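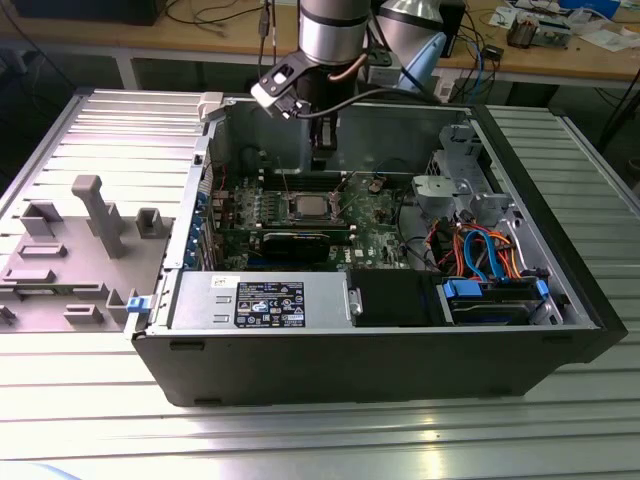

A tower server lying on its side with the cover off. The green board in the middle is the motherboard.

What's Inside a Server?

Have you ever wondered where a web page lives before it pops up on your screen? It lives on a computer called a server – and the inside of one is like a tiny city!

The big green board is the motherboard. Every part of the computer plugs into it, so messages can zip from one part to another.

Look right in the center of the board for the processor. It does the computer's thinking, and it gets hot when it works hard! A chunk of metal called a heatsink goes on top to carry the heat away, but with the heatsink off you can see the processor itself, sitting in its socket with a metal frame around it.

On both sides of it are rows of long, thin slots. Those are for memory, where the server keeps the things it is using right now.

Can you find the silver box? It's the power supply – it takes electricity from the wall and changes it into the kind the other parts need.

Word to know: chassis (say CHASS-ee), the case that holds everything together.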